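Valve week, finally!

Robot club picked its spring task and I'm so happy it's the pipe one. Three brass valves, one arm, and everything stays in the simulator until Zixuan signs off.

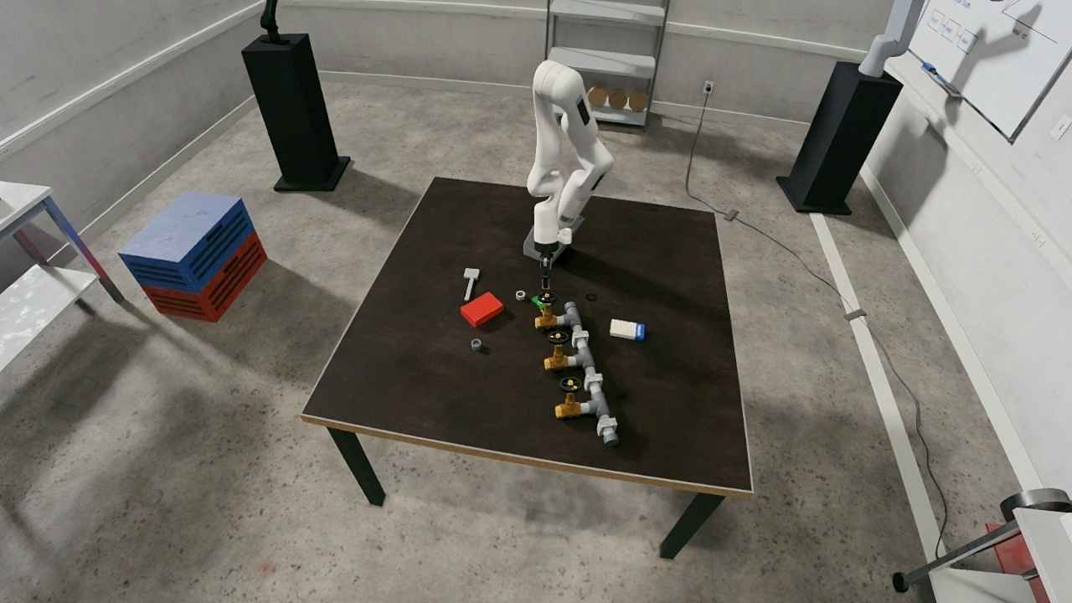
Gripper over the farthest handwheel.

Lumturie wants the middle wheel next, so we're arguing about approach angles (I say come in straight down, always).
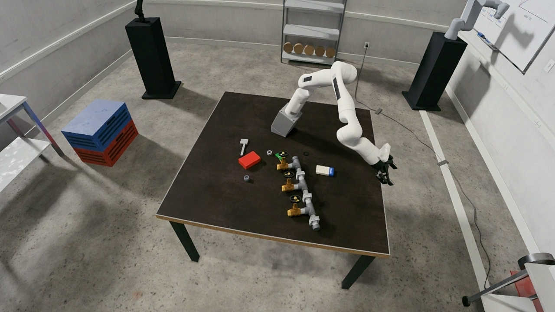
Stuff I want to fix

The clamps and tees need decent collision shapes before we try any turning.
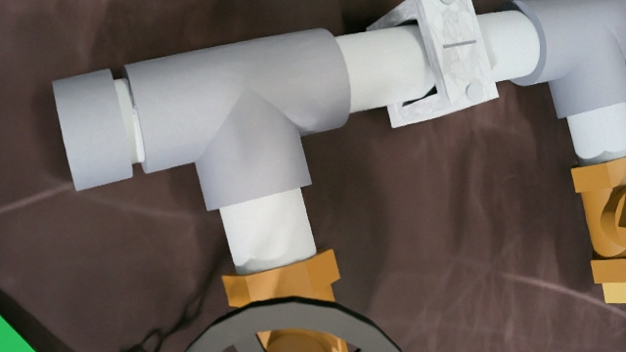
Yi-chun has offered to redo the wheel rims too, and I can't wait to see them!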